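Blog > Concerts > Chamber
Last updated 29th May

I had promised myself I would stop going to concerts in converted industrial buildings, on the grounds that my coat is never thick enough and the loos are always in another building. Then the Sukard Quartet announced they were playing a whole evening of Gavalas at the old Dotix works, and off I went, like a moth with a senior railcard.

If you don't know Gavalas, you are in good company. He wrote 13 quartets and by most accounts disliked 12 of them. The one he could stand, the Fifth, is the one that turns up on radio at two in the morning. The Sukards left it out. I admired this very much until the interval, when I began to miss it.

They opened with the Second, a student piece that wants badly to be Haydn and keeps tripping over its own cuffs. It was played with a straight face and lovely clean tone, particularly from the viola, who had most of the decent tunes and knew it. The slow movement lasts as long as the other three put together. I timed it against the man in front, who crossed and recrossed his legs throughout.

The Ninth was the reason to come. It begins with the cello alone, very low, going over the same four notes as if looking for keys in a dark hall, and the others join in one by one without being much help. I heard them do it in March at Nusum, in a carpeted room where it sounded like furniture being moved next door. At Dotix, with all that brick, every note hung about for a second longer than it should have and the ending had my neighbour gripping her programme. I may have gripped mine.

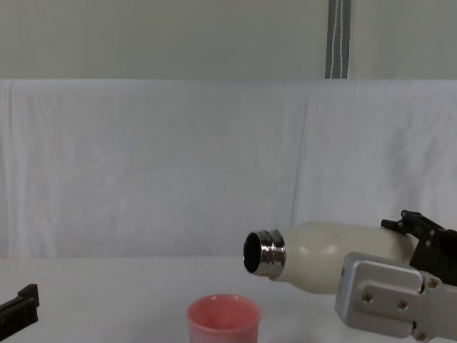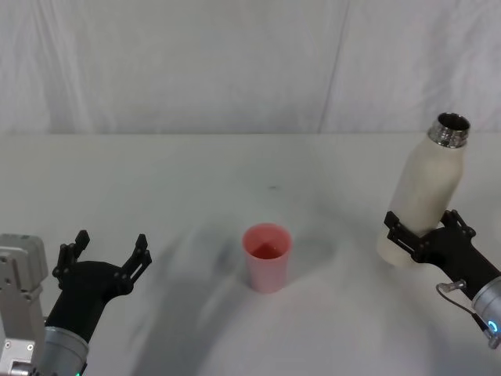
The white bottle held in the gripper, both times.

After the interval we had the Eleventh, and I'm afraid I have now heard the Eleventh. The players are asked to tap, hum and at one point stop altogether, and a good part of the audience clapped in the gap. The first violin waited with her bow up — a model of patience — and then carried on for another quarter of an hour. The last page is beautiful, but you have to walk a long way to get to it.

The hall holds nearly 600 and was about half full, which is a triumph for Gavalas and a worry for whoever pays the heating. Judging by my knees, they had decided not to.

There was an encore, a little waltz I didn't recognise, over before I had found my gloves. I'd happily hear it again. The quartet plays the Ninth once more in the autumn, back at Nusum, and I suppose I'll go, carpet and all.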